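Filed under: Workforce & Training / Working Papers

4.2 What the placement figures do and do not show

The Dorimholm program reports that 2,672 adults enrolled in short-course job training over the study period, and its published summaries treat this number as evidence of reach. We are less sure. Enrollment was recorded at the first intake interview, before anyone had attended a class, and a person who came back after dropping out was given a new record. The program office could not tell us how many individuals stand behind the records.

Placement is harder still. A participant counted as placed if an employer confirmed one paid shift within 12 weeks of leaving the course. Seasonal farm and packing work meets that test easily, and much of it would have been found without the program. Thiele's earlier review (Lieselotte Thiele, unpublished) raised the same objection and received no reply that we could find.

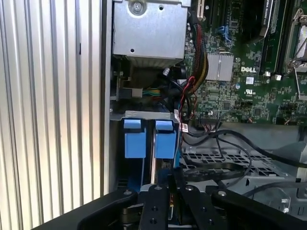 Figure 3a. Open desktop tower with the side of the case exposed.

To get past the headline number we drew a follow-up sample of 145 former participants from the Bitavport and Karabulut offices. These were the only offices that kept usable phone contacts, so the sample leans toward people who stayed put. Movers are missing, and movers are the group the grant was written to serve. Any result below should be read with that in mind.

Respondents were asked what they were doing before the course, what they were doing now, and whether they thought one had led to the other. The third question drew the warmest answers and is the one quoted most often in the program's own reports. We give it little weight. People who have been helped with bus fare and child care tend to speak well of the whole package, and the interviewers at both sites were former case workers.
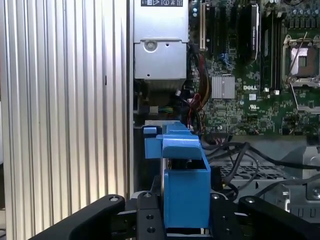
Figure 3b. Blue plastic component held in front of a Dell chassis.

Wages present a different problem. The Karabulut office recorded the hourly rate at hire, while Bitavport recorded weekly earnings and left hours blank in many files. The program converted the second into the first by assuming a full work week - an assumption that is generous for a packing shed in December and plainly wrong for part-time care work. We did not pool the two series.

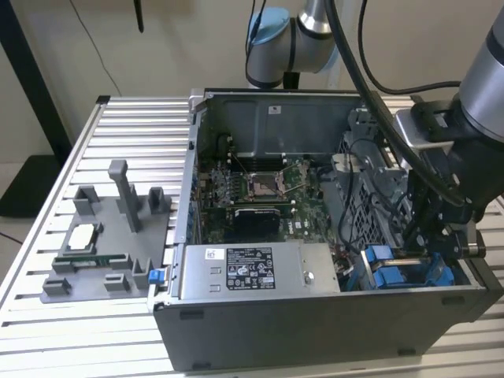
Figure 3c. Tower on its side, power supply at near left.

Both offices moved their case files to the Tristik records system midway through the study. Exit reasons were recoded in the move, and the old category "left area" was folded into "completed or other." This alone could account for the rise in completions that the program credits to its new coaching model. Staff told us the change was minor. They may be right, but the original codes were not kept, and we cannot check.
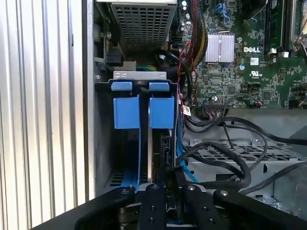

Figure 3d. Chassis interior with a hard drive in its blue carrier.

We were left with 2 comparisons that seem sound enough to report. Participants who received supportive services stayed enrolled longer than those who did not, at both offices. Those who already held a high school credential were more likely to be working at follow-up, whatever course they took. Neither finding says much about training itself, and the second would be expected in nearly any group of adults looking for work.

The program's claim that short courses raise earnings among very low-income rural workers therefore remains untested. A comparison group drawn from the waiting list would have been cheap to set up at intake. The lists were discarded at the end of each grant year.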